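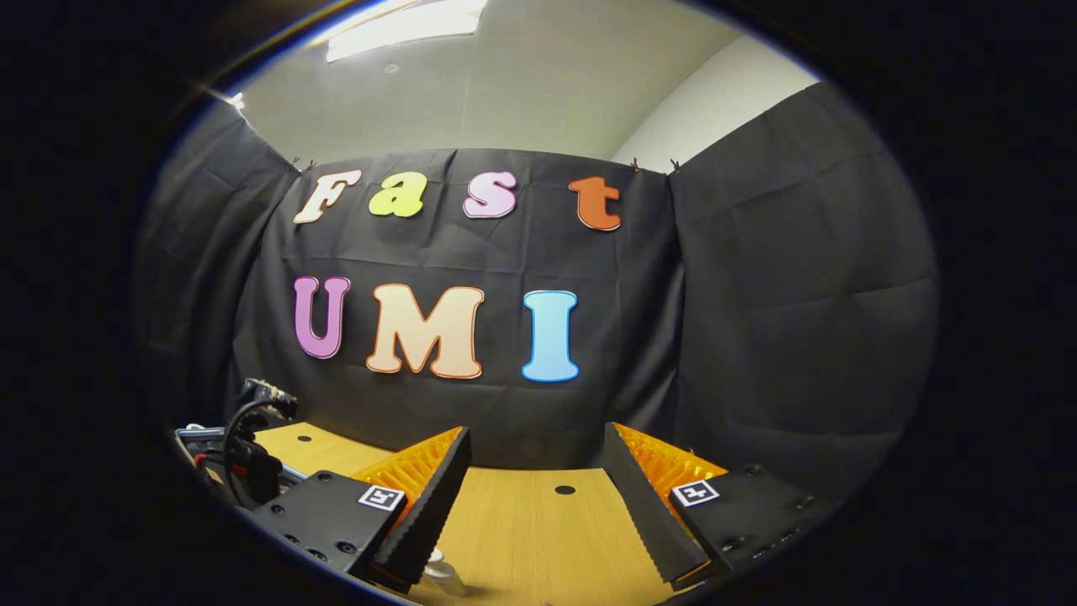
## Jerkovow Historic Buildings Register

One row per protected building in the Jerkovow district, compiled from the paper listing files. Covers shops, meeting halls, movie houses, chapels, transit shelters and private homes built after the First World War. Older buildings are kept in the Grusenlow set and have a different schema.

## Files

- `buildings.csv` - one row per listing, almost 1000 rows
- `changes.csv` - upgrades, downgrades and removals, keyed on `list_id`
- `architects.csv` - names as written in the files, with a cleaned form
- `notes/` - plain text transcripts of the inspection notes, where legible

All files are UTF-8, comma separated, with a header row.

## Fields in `buildings.csv`

| Field | Type | Notes |
|---|---|---|
| `list_id` | string | 7 characters, never reused |
| `name` | string | current name, blank if none |
| `former_names` | string | separated by semicolons |
| `year_built` | integer | year of completion |
| `year_source` | string | `permit`, `plaque`, `estimate` |
| `grade` | integer | 1 to 5, where 1 is the strongest protection |
| `use_original` | string | see `notes/use_codes.txt` |
| `use_current` | string | same codes, plus `vacant` |
| `interior_listed` | boolean | blank means not stated |

## Known problems

- `year_built` is an estimate for 300 rows. Do not use these for decade counts without filtering on `year_source`.
- Flasudton changed its street numbers twice. Addresses there follow the newest scheme, but the transcripts in `notes/` do not.
- The Ashworth Arcade is one listing with several entrances. It was entered as separate rows in early versions and has been merged under the lowest `list_id`.
- Grade 4 was not used before the rules were revised. Earlier listings were never regraded, so grades are not comparable across that point.
- Some removals in `changes.csv` have no reason given. The files are silent on these.

## Updates

The register is rebuilt every March. Corrections received between builds go into `changes.csv` only. The current build was frozen on 31st August after a late fix to the coordinate columns, which are now dropped from the public copy - several pointed to the wrong side of the river.

## Contact

Schema and build scripts: Kelly Tindall. Transcripts and architect names: Marcela Říha. Send corrections with the `list_id` and a scan or citation of the source.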